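Date Formats Should Be Settled Before Anything Else

Every shared record has a date in it somewhere, and in most offices the date is the least reliable field on the page. I have spent most of my working life cleaning up other people's tables, and I have come to hold a position that my coworkers find tiresome. An organization should pick one way to write dates, apply it to every file, label and form, and refuse to accept anything else. It should do this before it picks software, before it designs folders, and before it writes a naming guide.

The case for this is mostly arithmetic. A date written as two digits, two digits and two more digits has at least three common readings. If the day is higher than 12, a reader can rule some of them out. If it isn't, the value is ambiguous and stays that way for as long as the record exists. No later check recovers the writer's intent. A misspelled name can usually be matched against a list. An ambiguous date has nothing to be matched against, and it will sort, filter and plot without raising an error.

At Cormier, where I worked on supplier records, we merged tables from 14 sites. Most of the columns gave us little trouble. The date column took longer than all the others combined. Two of the sites had changed their convention partway through the year, one of them in March, when a new clerk arrived who had been trained elsewhere. The old rows were left alone. The file opened without complaint and the totals came out to a plausible number, and the fault was found only when Florence Sutherland noticed deliveries logged ahead of their own purchase orders.

The usual objection is that software handles this now. It handles part of it. A spreadsheet program takes what is typed, guesses at a date according to the regional setting of that one machine, and stores a serial number. The guess is silent. When the typed value can't be a date under the local setting, the program keeps it as text, so a single column ends up holding converted values and unconverted strings. The converted ones look more trustworthy and are often the wrong ones.

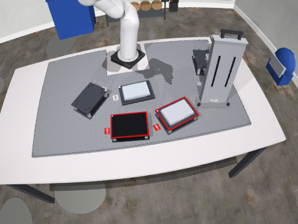 Storage is also only half of the matter. Dates are written on boxes, on sticky labels, in the subject lines of messages and on the spines of binders, and none of those places has a validation rule. A format that works only inside a database will be dropped the moment someone picks up a marker. Year, month, day, in that order, with a four-digit year and hyphens between the parts, works in all of them. It sorts correctly as plain text. It also survives being read aloud over a bad phone line, which matters more in a warehouse than people who write standards tend to assume.

Horacio Riquelme, who ran the records room at Odivstead for years, disagreed with me on this and still does. His view is that people should write dates the way they say them, with the month spelled out, and let the clerks convert. I accept that a spelled month removes the ambiguity. It also fails to sort, it takes up more room on a small label, and it breaks down as soon as a second language is in use. Océane Dufour's team files in French and English, and the short forms for June and July gave them enough trouble that they gave up on abbreviations entirely.

A stronger objection is cost. Changing a convention means a period in which both are live, and that period is worse than either. My answer is to make the cutover hard and visible. Pick a morning. Reprint the forms. Put the old ones in the recycling bin, including the pad that somebody keeps in a drawer. Old records should be marked as old and converted only when there is independent evidence of what they meant. Bulk conversion by guesswork destroys the one useful clue a later reader has — the original string.

Times of day need the same treatment, and get it less often. A log entry at 2:00 with no marker could be the middle of the night or just after lunch. Use the 24-hour clock, and state the zone once at the top of the file. Where a site moves its clocks in spring and fall, one hour each year is skipped and another is repeated, and a local time taken from the repeated hour can't be placed with certainty.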